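4.2 The hem question

We did not set out to write about hems. The interview guide had four questions on when sheer curtains are opened and closed, two on washing, and one, near the end and mostly there to let people wind down, on how the curtains came to be the length they are. The last question took up more tape than the others together. People who had told us in a single sentence how they felt about their neighbors looking in would then talk at length about the gap between the cloth and the floor, how it got there, and who in the household was to blame.

As described in Section 3, the postal survey returned 1069 usable forms from the two districts, Temov and Bradomden. Of these, 665 reported at least one window in the main living room hung with sheer panels. What follows draws on that group and on the home visits. We use "sheer" for any light, see-through curtain that the household itself treats as the day curtain, whatever the package said. Several people called theirs net, a few called them "the whites," and one form had the entire section crossed out and the word "rags" written in the margin. We counted it.

Three lengths came up again and again, and the households had their own names for them. "Sill" curtains stop at or near the window sill. "Floor" curtains reach the floor or come close enough that the owner is willing to say so. "Puddled" curtains have cloth to spare and leave it lying on the boards. Design handbooks tend to treat the choice among them as a matter of taste. In our visits taste was mentioned often and seemed to decide very little. The length of a curtain was mostly settled by the length it was sold in, the height at which a previous tenant had put up the rail, and how much the present tenant disliked the sewing machine.

The ready-made panel is the villain of most of these accounts. The large store in Temov sells sheers in a single drop, and so does its competitor across the parking lot, and the two drops are different. Neither matches the distance from rail to floor in the older apartment blocks. The buyer can therefore have a curtain that is too short or a curtain that is too long, and must decide in the aisle, usually with someone waiting in the car. One household had bought both and hung one of each, meaning to return the loser. They had been comparing them for three winters.

Taking up a hem looks like the plain answer, and nearly all our interviewees described it as something they were going to do. Sheer cloth is miserable to sew. It slides, it puckers, it shows every stitch to the whole street as soon as the sun gets behind it. The methods we found in use instead were iron-on tape, safety pins, dressmaking pins that had been temporary for some years, and in one kitchen a row of office staples, put in very neatly. We asked about the staples and were told that they were rustproof. We have not been able to confirm this.

Washing complicates the matter further. A hem pinned to clear the floor in November may clear it by rather more after a hot wash, and the diaries contain a good deal of feeling on the point. Diary entries were limited to 2000 characters each, a cap we had thought generous. The entry that ran into it and stopped short was about shrinkage.

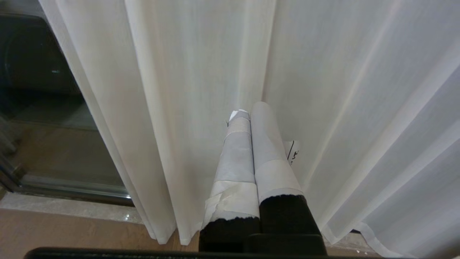
Clearance, as we came to call the gap, is where the household's various interests meet and fail to agree. The person who vacuums wants more of it. The person who chose the curtains wants less, on the grounds that a gap "looks like pants that somebody has grown out of." Cats want the puddle. The usual settlement is the one seen in Figure 3, where the left panel's hem hangs just above a brown floor: near enough to pass for floor length from the couch, high enough that nothing drags. We call this the truce hem. It was the length most people said they had been aiming for, including several whose curtains were nowhere near it. Note too the soft vertical folds into which the cloth is gathered. Fullness of this kind forgives a lot. A hem that is slightly off level is hard to catch out when the lower edge is going in and out with the pleats, and more than one interviewee had worked out that buying wider panels was easier than measuring properly.

A second point concerns the meeting edge. Sheers are commonly hung as a pair, and in principle a pair offers its owner a choice: open, closed, or one side drawn. In the diaries the choice was seldom used. Households that opened their heavy curtains every morning left the sheers where they were for weeks, parting them only to reach the window handle or a plant. After the hand was withdrawn the edges fell back more or less as they liked. Some people straightened them at once. Others did so when visitors were due, and a small group, firm in their views, held that a sheer curtain which has been straightened looks as if it is hiding something.

Interviewees could read a curtain edge surprisingly well. A fold that runs off at a slant tells the practiced eye that a chair has been pushed back against the cloth, or that a radiator valve is holding it, or that the runners at the top have bunched, or that a child has lately been behind it. We asked people to say which, in their own living rooms, before going to look. They were confident and often wrong. The chair was blamed far more than it deserved.

The Hrnčiar pattern book, which several of the older households still kept in a drawer with the spare curtain hooks, gives firm rules on all this. It tells the reader to hang sheers unhemmed for a week so that the cloth can drop, then to pin, then to leave them a further week, then to sew. We met a good many people who had completed the first stage. The book also advises a margin of cloth folded up inside the hem against future shrinkage, advice that appears sensible and that had been followed, as far as we could find, by one household, who had then moved to an apartment with lower ceilings.

Landlords deserve a paragraph of their own. In Bradomden, where much of the housing is rented furnished, the curtains belong to the apartment and stay with it. Tenants in these homes were less attached to their sheers and much less likely to alter them, but they were no less bothered. Their complaints had a resigned tone otherwise found in remarks about the weather. One lease that we were shown listed the living room curtains by size and gave the drop as 200 centimeters. The tenant had measured them, with results that she had been saving for anyone who would listen, and we were glad to be of use.

It would be easy to make too much of a strip of bare floor. We would suggest only that studies of light and privacy at the window, which have generally looked at the middle of the curtain, have missed the part that people look at. The middle of a sheer does its job without help. It lets the day in, it blurs the person inside, and it needs washing. The bottom edge has to get along with the floor, the vacuum, the heating, the pet and the person who said they would sew it. When we asked what people would change about their curtains if changing them took no effort, few mentioned color and hardly anyone mentioned the pattern. They wanted them a bit longer, or a bit shorter.

Two limits should be kept in mind. The survey form asked for length by name and gave no drawing, and on the visits we found curtains reported as "floor" that a grown cat could walk beneath without lowering its head. Second, households knew we were coming. We have no doubt that some of the hems we saw had been pinned that morning. In one home the iron was still out on the board, and everyone in the room took care to look elsewhere.

4.3 Washing and rehanging

The washing of sheers is treated here only so far as it bears on length. For detergents and the question of gray, see the Pedia supplement.

Comments (4)

Posted 2026-10-11
I rent in Bradomden and would like it known that the tenant in the lease story is not me, though it easily could be. Ours are short by a hand on one side. Agent says the floor slopes. The floor does slope, but the other way.

Reader comment
Did you separate rails from poles? Rings add quite a bit of drop compared with runners and I don't see it anywhere in section 3. Otherwise I enjoyed this more than I expected to when the library system sent it to me in place of what I had asked for.

Reader comment
Staples are fine. Use the long-arm kind and do it from the back. Mine have been through the wash plenty of times.

Reader comment
The link to the Pedia supplement goes to the supplement for a different paper (gravel). Could somebody fix it? I need the part about gray.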